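Handout 7: The Grasp That Reported Success
Robot Safety and Fault Analysis, Ullerbridge
Instructor: Radoslava Hrnčiar
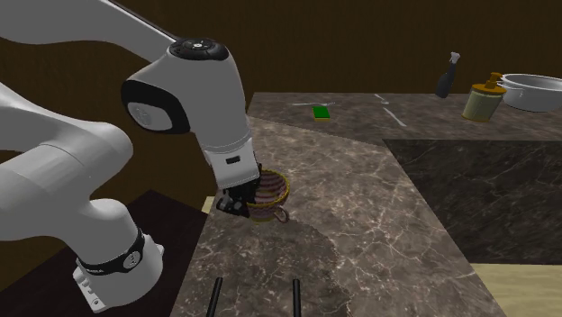 Today's case is the Porkden kitchen simulation, run in October. The arm had one job: pick up a woven cup from the counter, lift it clear, and set it down again. The log held 3,521 attempts, and the controller marked 421 of them as failed. When the Paquette group replayed the rest, they found another 315 in which the cup never left the marble.

What went wrong

The controller called a grasp good when the fingers stopped closing before their end position. It took the stop to mean there was a cup between them. In the 315 bad runs, one finger had caught on the cup handle or pressed against the counter. The fingers stopped early, the flag was set, and the arm carried on through the lift with nothing in the hand.

Nothing in the program looked at the cup after the flag was set. The place step also ran as usual, so the arm came down on a cup that was still standing there. In 12 runs it pushed the cup off the counter.

Terms to know

False success: a step reports that it worked when it did not.
Silent fault: a fault that raises no alarm and does not stop the program.
Independent check: a second test that does not use the same signal as the first.

The fix

Testitley added a check after the first part of the lift. If the cup has not risen with the gripper, the arm stops and holds position.

For next class

Read the log extract for the 12 pushed-cup runs. Mark the earliest line in each where the program could have stopped, and write down which signal you would use. One page is enough. Bring a printed copy.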